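Skemedden Community Help
Home repair and computers > Old desktops

Taking parts out of an old tower: in which order?

Asked 2018-12-13, viewed 270 times, 2 answers

I have got an old desktop tower from my uncle and I would like to take it apart carefully, because the memory and the hard disk could be useful for another machine of the same age. I have never done this before. I have changed a battery in a laptop once, but that was only four screws.

I put the case on its side and took the side panel off, so I can see everything from above. My difficulty is that the power supply lies across the lower part and the cables go over everything else. I can reach the memory slots, but next to them is a dark part on the board and I don't know if I must remove it first or if I should leave it in peace.

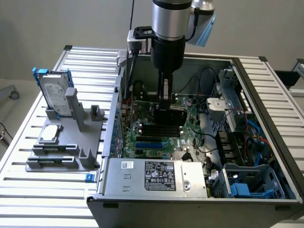 My first plan was to begin with the memory, then the disk, then the power supply, and to leave the board in the case. But a neighbour told me that the power supply must always come out first. Is this true? Also I am not sure about the blue plastic pieces at the drives. Are they made for pulling, or will they break? The plastic is old and I don't want to use force.

I have a cross-head screwdriver, a small flat one, and some paper bags for the screws. Thank you in advance for every advice.

flusley_bench

Answer 1 (accepted)

Your neighbour is not wrong, but "always" is too strong. In many cases you can take the memory out while the power supply is still inside. I do it in this order:

Pull the mains cable out of the wall and press the power button for a few seconds. Touch the bare metal of the case with your hand before you touch the board, and do it again each time you come back from another room.

Take the memory. At the ends of each slot there are small clips, press them outwards and the module comes up a little by itself. Hold it only on the short sides. Put it in an antistatic bag, not in a normal plastic bag. Paper is all right for the screws.

Next the cables of the drives. Pull at the plug and never at the cable. Some data plugs have a little metal spring which you must press, and this is where people break them. Make a photo before, also of the thin wires which go to the front of the case, if you want to use the board again one day.

Then the drives. Coloured plastic in such a case usually shows the places where you are allowed to pull or press, so your blue pieces are probably handles or latches. Try gently. If it does not move, look for a screw on the other side of the cage.

The power supply comes last for me. The screws are normally on the back wall of the case. Hold it with one hand when you loosen the last one. Do not open the power supply itself, also not after weeks, there can be still a charge inside.

About the dark part I can't say for sure without the model number. If it is the processor cooler, you don't need to touch it for the memory. If you want it off later, run the machine for ten minutes first, switch it off and unplug, and then turn it a little left and right before you lift. Old paste holds like glue.

serrano_k, 1438 points

Answer 2

just take everything out, its old. memory from that age you get for almost nothing at the Vuldale flea market

mossgate, 111 points

Comment on answer 2

I know it is cheap, but I want to learn how it is done. The photo advice from the first answer is good, I will do it so.

flusley_bench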